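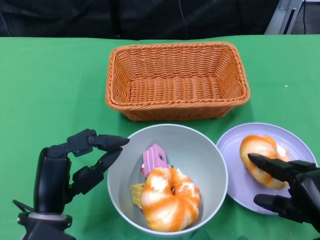 **Load-in and stage safety checklist, Cavdale Room**
Filled in before doors for Braltulik, with Quintana opening
Checked by: Houshang Safavi
House sound and lights: Oddur Sveinbjörnsson

Mark each line OK, FIX, or N/A. Comments go under the line. "Fine" is a mood and will be sent back.

## 1. Power

**1.1 Stage outlets tested with the plug tester: OK**
All good except the one behind the drum riser, which reads as wired backward and has been taped over. The tape that was there before said "works if you don't think about it." I have replaced it with tape that says DEAD.

**1.2 Amps and lights on separate circuits: FIX (done at sound check)**
Quintana's keyboard player had his whole rig on the lighting circuit. He makes slow electronic music with a lot of silence in it, and he nearly got more silence than he wrote. Moved him to stage left.

**1.3 Power strips, no strip plugged into another strip: FIX (done)**
Found a chain of them under the pedal boards. Braltulik's bass player called it a signature part of the sound. It is now a signature part of the box under my desk, and he can have it back after the show.

**1.4 Extension cords free of cuts and bare wire: OK**
One orange cord thrown out. Oddur asked if it could be saved. It could not be saved.

## 2. Floor and cables

**2.1 Cables taped or under ramps wherever people walk: OK**
Ramp across the side door is back in place. It had been used to level the pool table.

**2.2 Stage edge marked with white tape: OK**
Fresh tape down. Braltulik's singer walks backward during the second song and has, by her own account, met three stages from below.

**2.3 Stage deck, all panels locked: FIX (done)**
Front left panel had a quarter inch of give. Both latches closed and checked by jumping on it. I am the heaviest person here, so this is a real test.

**2.4 Steps and handrail, stage right: FIX (open)**
Rail wobbles at the bottom bracket. Bolt is on order from Stekance, who have promised it by March. Until it shows up, bands load from stage left and the right-hand steps stay roped off. The rope has a sign. Please stop hanging jackets on the sign.

## 3. Overhead

**3.1 Lighting bar clamps tight, safety cable on every fixture: OK**
Oddur did the ladder, I held the ladder. Every fixture has a cable. One had a cable attached only to itself, which made it a bracelet. Corrected.

**3.2 Speakers on stands, legs fully spread, weight on base: OK**
Height on both stands brought down a notch. The left one still leans toward the bar if you look at it long enough, so I put a level on it. It is straight. The building leans.

**3.3 Mirror ball: N/A**
Still in the office. It stays there until someone can show me what it was hanging from.

## 4. Exits and crowd

**4.1 Posted limit and door count: OK**
Limit is 819, balcony included. Door has two clickers and both are at zero. The guest list counts toward the limit. The drummer's cousins count toward the limit.

**4.2 Exit doors open from inside with one push: OK**
All of them tried by hand. Alley door sticks in the rain, so Oddur planed the bottom edge and it now swings like a saloon.

**4.3 Exit signs lit, emergency lights come on when tested: FIX (done)**
Balcony sign was out. New lamp in. Quintana had asked whether the signs could be turned off for the opening number, for atmosphere. They could not. I suggested a darker song.

**4.4 Aisles and doorways clear of cases: FIX (done)**
Empty road cases were stacked across the rear exit, neatly, with labels out. Moved to the storage bay. I appreciated the labels.

## 5. Fire

**5.1 Extinguishers in place, gauge in the green: OK**
The one by the sound desk had been holding the door open. Back on its hook. We own a doorstop, and it is shaped like a doorstop.

**5.2 Smoke or haze: OK with limits**
Water-based haze only, low setting, machine off the drapes. Braltulik's request sheet says "so much that we cannot see each other." They will be able to see each other.

**5.3 Candles, sparklers, anything with a flame: N/A**
Asked twice. Told no twice. Battery candles are in the drawer under the register.

## 6. Sound level and ears

**6.1 Level checked at the desk and at the front rail: OK**
Loud at the rail, reasonable at the desk. Oddur's idea of reasonable has been shaped by 30 years of standing next to drummers, so I took the second reading myself.

**6.2 Earplugs stocked at bar and door: OK**
Two full jars, free. Bar staff are to wear theirs in both ears. One ear is a compromise with nothing to recommend it.

## 7. First aid

**7.1 Kit stocked and where the map says it is: FIX (done)**
It was in the green room with no bandages and a sandwich. Restocked, returned to the bar. Sandwich not claimed.

## Open items

- Stage right handrail bolt (2.4), Stekance
- Drum riser outlet (1.1), electrician booked
- New cover for the balcony sign (4.3)

**Cleared for doors:** yes, with stage right steps closed.

**Late note from Oddur:** Checked the rail at 7:30. Still wobbles. There was a jacket on the sign.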